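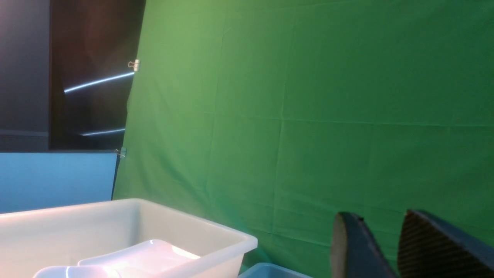 # Harnstead hand-guided teaching kit: review after six months

We bought the Harnstead kit in January to teach our arm to clear and sort dishes. It comes as a pair of handheld controls, a foot pedal, a wrist camera mount and a license for the recording software, which is called Kalesstead. The price was $3000 without the arm.

I run the teaching sessions and I clean up the recordings afterward, so I've spent a lot of time with both halves of it. The hardware is good. The software needs work.

## Setup

The mount went onto our wrist with 4 screws and hasn't shifted. Pairing the controls took most of an afternoon, mainly due to a firmware mismatch that the printed guide doesn't mention. If your controls blink amber and stop, update the pedal first, then the left hand, then the right. Support told me that on the second call.

We hang green cloth behind the bins with binder clips. The manual suggests a plain background for the first set of demonstrations and then a normal room later, and I'd follow that.

## Driving it

There are two ways to teach. You can grab the arm above the wrist and walk it through the motion, or you can stand back and use the controls. Grabbing the arm is quicker to learn. It's also tiring, and your own sleeve ends up in front of the camera more than you'd think.

With the controls, lag is low enough that I stopped noticing it by the second day. The trigger for closing the fingers has a long, even pull. On the older Burnov set we used before this, the last bit of travel did nearly all the closing, and we chipped a few rims that way. I haven't chipped one with the Harnstead.

Wrist rotation is the weak spot. Past a certain angle the control asks you to let go and re-grip, and every re-grip leaves a small pause in the recording. Kalesstead has a trim tool for these pauses – it works, but one pause at a time.
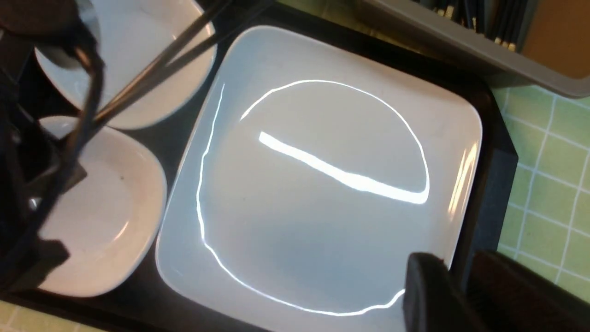

**Picture quality and lighting**

White dishes are hard. A glazed plate throws back whatever light is over it, and on a square one with rounded corners the glare can run in a loop across the well and be brighter than the rim you want to grip. Auto exposure on the mount chases that glare. Lock it before you start a session. The setting is under Capture, then Advanced, and it resets whenever you unplug the camera.

A black tray under white dishes helps a lot with edges. White items in a white bin are the opposite case, and I had to slow down for those and come in at a steeper angle. The gripper also takes up a good part of the view when it's near the work. You get used to steering around it, but I'd like a mount that sits an inch higher.

**Recording and export**

The pedal starts and stops each take, and a double tap throws the take out. I use the double tap constantly. Export to our training format was slow until version 24, which fixed it. File names are still a long string of numbers and you can't change the pattern.

**Compared with the Kuzmenko**

I had the Kuzmenko on loan for a week. Its rotation is better, with no re-gripping, and the controls are lighter. It has no pedal, so you start and stop from a keyboard, and working alone I found that annoying enough to send it back. If two people run your sessions, look at it first.

**Verdict**

I'd buy the Harnstead again for tabletop work. I wouldn't pick it for jobs with a lot of turning, like jar lids. Order a spare pedal cable with it – ours wore through near the plug and the replacement took three weeks.

July 2023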